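Call for participants: working group on good practice for cloth-handling robots

Wurninia is looking for people to help write and test a set of good practice rules for robots that pick, fold and stack cloth near people. We need 11 participants. The work begins in October and is done partly at our Osthorpe workshop and partly by reading and commenting from home.

What the rules cover

The draft is called the Kimaro guide. It deals with small arms with two-finger grippers used in laundries, care homes and hotel linen rooms. It has sections on:

Speed limits when a person is within reach of the arm
Grip force on fabric, and on hands
Stopping and restarting after a missed pick
Foreign objects found in or beside a stack
What gets recorded, how long it is kept and who may look at it
Wording of labels and floor markings

The guide does not replace any law or published safety standard. Sites that use it must still do their own risk assessment.

Who should apply

You do not need an engineering background. We want at least two people who handle linen for a living, and at least two who have serviced or programmed an arm of any make. Safety representatives, trainers and insurance assessors are also welcome. You must be 18 or older and able to read technical English. Employees of Pastovar, which supplies the workshop arms, may attend open sessions but cannot vote on the text.

What you will do

Read the draft (69 pages) before the first session and send written comments. Attend four workshop days in Osthorpe. On each day you will watch the arm unload and restack cloth, mark every point where you think a rule was broken or is missing, and compare notes with the others. Between sessions, expect to review one revised section every two weeks.

Participants do not enter the arm's working area while it is powered. Closed shoes are required. Long hair must be tied back and lanyards removed. Anyone in the room may call a stop for any reason, and the operator will not restart until the person who called it agrees.

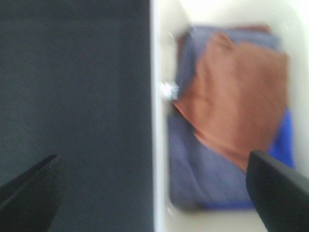
Gripper view of folded cloth in a white container, Osthorpe workshop.

Pay and expenses

$200 per workshop day, plus $30 per revised section reviewed. Travel by train or bus is refunded against receipts. Lunch is provided. If you are attending on paid work time, tell us and we will pay your employer instead.

How to apply

Send one page saying what you do, which part of the guide interests you most and any connection you have with a robot maker or reseller. A connection does not rule you out, but it will be listed in the published guide next to your name. Please also state any access needs.

Applications go to Hedvig Tangen at Wurninia by 24 August 2026. Late applications will be kept on a reserve list.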